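Bench Operators Wanted for the Ilum Good Practice Trial (Basenport, starts January)

Hi! I run the small team at Ellery that's writing Ilum, a plain-language code of good practice for people who work next to tabletop robot arms. We have a draft, and now I need people to try it out, argue with it and tell me which rules fall apart on a busy day.
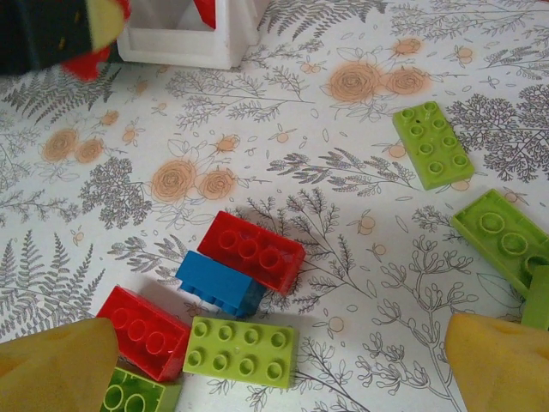 The draft has eight sections, and you'd spend most of your time on section 5, bench setup. It covers hand distance, stop calls, who clears the table and how a starting layout gets written down. That last one is trickier than it sounds – a green brick lying studs up and a green brick flipped over are two different starts for a gripper, and our log sheet has to say which is which. If you're the sort of person who enjoys that kind of fussiness, please apply!

You'd work in pairs, one running the arms and one keeping the log, and you swap every session. You don't need to code. You do need to be comfortable saying "stop" out loud to someone you just met, and writing notes other folks can read.
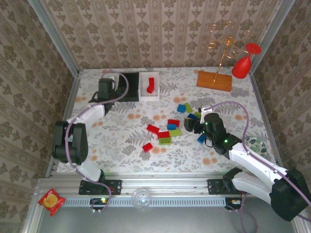
Two arms on the front rail, bricks in the middle of the table.

Pay is $1,000 for the full trial, plus lunch. Zevley is hosting us, so parking is free (bring your ticket in with you).

To apply, send me a few lines about a rule at work you'd rewrite – no resume needed – by 11/21/23.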